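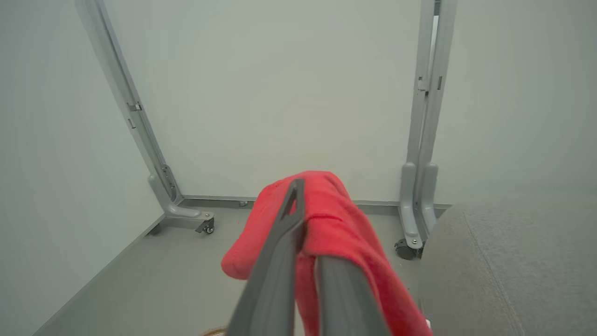

Progress report, September
By Comfort Mahama, site coordinator, Clendunora laundry
4 comments | 15 shares

This report covers the second part of the Dasar project, which the Grirnham fund supports at our laundry. It follows the outline we agreed in spring, and I have tried to keep it short.

The work now is on towels and cleaning cloths. In the first part we tried to automate the sheets, and as I reported, we stopped because our sheets are too large for the cell. Cloths are a better size. The arm must take a single cloth, lift it, and lay it on the folding table. Lifting goes well with the thicker cloths. The difficulty is still with the thin ones, which stick together, so that two arrive at the table and a person has to separate them by hand. Our target for this period was 125 cloths in one hour without help. We reached it in the morning trials but not in the afternoon, when the pieces are more mixed.

Changes for the staff

There are 6 people on the folding line. No position was removed, and the written promise about this is on the wall of the lunch room. Two of the staff are now trained to run the cell. They start it at 7 a.m., clear the stops, and write each stop in the log book. Both receive the higher pay rate from the first day of training, as your programme requires.

Adjoa Ansah is one of the two. She has folded here for 15 years and her shoulder was often sore by the end of the week. She told me the shoulder is better, but that she finds the new work more tiring for the head. "When I fold, I can talk with the others. With the machine I must listen to the machine." I think this is important and I did not expect it. We moved the log desk closer to the folding line, so the operator is less alone, and we will ask her again in the next period.

The other four still fold by hand. At our meeting they had two complaints. The alarm is too loud, and on days with many stops the unfinished cloths come back to their table late, near the end of the shift. The alarm was turned down the same week. For the late cloths we do not yet have a good answer. For the moment the cell closes at 2 p.m., which costs us some output, but the line can go home on time.

Money

Spending is inside the budget except for training. It took longer than planned, because the manual from Ayaaba came only in English and we had to prepare our own version in plain words with drawings. I ask for permission to move the unused travel amount to cover this.

Next period

We will sort the thin cloths into a separate bin before the cell and repeat the afternoon trials. We also want to train one more operator, so that holidays can be covered. I would be grateful for your reply on the travel amount before the new training begins.

Comfort Mahama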